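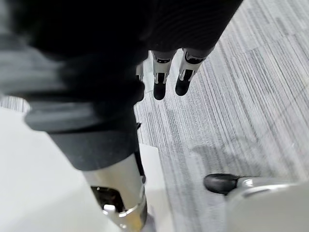 Ribbed knit sleeve, black, ending at the metal joint.

Re: [fabric-covers] Shrinkage on tubular rib, second lot

> We washed the Kelleck rib at 56 cycles and lost length but hardly any
> width. Gollis says the yarn is the same as in July. Is anyone else
> seeing this, or is it our dryer?

Probably not the dryer. We get the same on lot 973 with line drying only. Width holds, length goes.

Check the stitch count before washing. The Ostermann spec sheet gives courses per inch on relaxed fabric, but the mill measures on the roll, under tension. If you cut from the roll the same day, the length comes back out of your finished sleeve – that alone covers most of our loss.

What we do now:

- unroll and leave flat overnight
- steam, no pressure
- measure again, then cut

Of the last 181 sleeves cut this way, two were out of tolerance. Both came from the roll end.

I have not tried the Fledel yarn in a 1x1 rib. If you have numbers for it, please post them with the needle size.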